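The Unpaid Trial Shift Is a Hiring Cost, and Employers Should Carry It

8th September
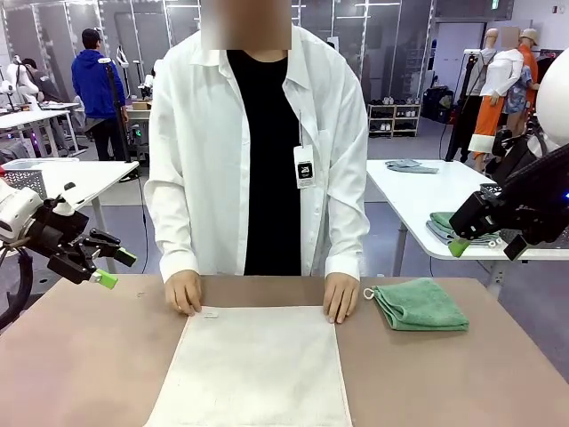

A white towel laid out on a work table, with a folded green one beside it.

Most first jobs after school begin with a form, a short interview and a test of some kind. The test is the part that has grown. In the spring hiring season that starts in April, a large share of entry-level openings now ask for a sample of work before an offer is made. In an office job the sample may be a spreadsheet or a two-page memo. In hotels, kitchens, laundries and shops it is usually a shift, and the shift is often unpaid.

My position is that any trial lasting longer than one hour should be paid at the posted starting rate, whether or not the applicant is hired. The argument is mostly one of accounting.

A trial has a cost. Someone spends the hours, someone pays the bus fare, and someone gives up whatever else those hours could have earned. When the trial is unpaid, the applicant covers all three. The employer covers only the time of the supervisor who watches, and in many cases the supervisor would have been on the floor anyway. A cost that falls on one side only tends to be used freely by the other side. An employer that pays nothing for a second candidate's trial has no reason to stop at one, or at four.

The career office at Hasari College, where I advised students for several years, kept a log of what its graduates reported after each application. The last full log covered 2,339 applications. Of these, 1,315 involved a task or trial of some length. The office did not record pay in every case, so I will not offer a rate for that. It did record hours, and the hours were highest for the jobs with the lowest wages. A graduate applying for a junior analyst post was asked for an afternoon at home. A graduate applying for a front desk or housekeeping post was asked for a full shift on site, sometimes on two dates.

This pattern is backward if the purpose is to find out whether a person can do the work. Tasks in the lower-paid group are easier to observe quickly. Ten minutes with a cash drawer shows whether someone can count back change. Folding, stocking, wiping down and checking in can all be judged in a short sitting with a written checklist. What a longer shift measures is stamina and punctuality over a single day, and a single day is a poor sample of either. The first two weeks of employment measure both much better, and those weeks are paid.

There are three objections that deserve an answer.

The first is that small businesses can't afford it. At four hours and a typical entry wage, a paid trial costs less than one printed help-wanted notice used to. A shop that cannot cover that amount for a finalist is trying out too many finalists. It can screen harder on paper and bring in fewer people.

The second is that applicants are glad to do it. Some are. Willingness in a person who needs a job is weak evidence about the fairness of the terms. It also selects for a certain kind of applicant. Those who can give up a shift without pay are those with savings, a parent's spare room or no children to place for the day. An employer who says the trial is open to everybody is describing the rule and leaving out who can meet it.

The third is that paying for a trial creates paperwork. This one is correct. An hour of paid work means a tax form, a line in the payroll and, in many places, insurance coverage. The paperwork exists for good reasons. A person carrying a tray or working near a press can be hurt in the first hour as easily as in the hundredth, and an unpaid trial leaves it unclear who is responsible. Payroll vendors could make the process lighter. Huro, the scheduling service used by several employers that recruit from Hasari, already has a one-day worker category. It takes a few minutes to fill in and is rarely used.

Pacheco, a regional linen and uniform supplier, changed its practice two years ago. Its test is now capped at 60 minutes, it follows a printed list, and applicants who go past that point are on the clock. The company did not present this as a kindness. It found that supervisors made up their minds early and that the remaining hours were being used to cover gaps in the roster. Once those hours had a price, managers stopped asking for them.

Colleges have a part in this too. A career office that forwards a posting gives it a kind of approval. The office in Prandutska, our sister campus, now requires each posting to state the length of any trial, the tasks involved and the pay. Postings without those lines are sent back. Listings fell for a few weeks and then recovered, mostly from the same employers.

For students who are applying now, the practical advice is limited. Ask how long the trial is before agreeing to a date. Ask whether it is paid, in writing, and keep the reply. Record your start and end times. If you are left to run a station alone while regular staff are sent home, you are working, and the state labor office takes claims from people who were never formally hired.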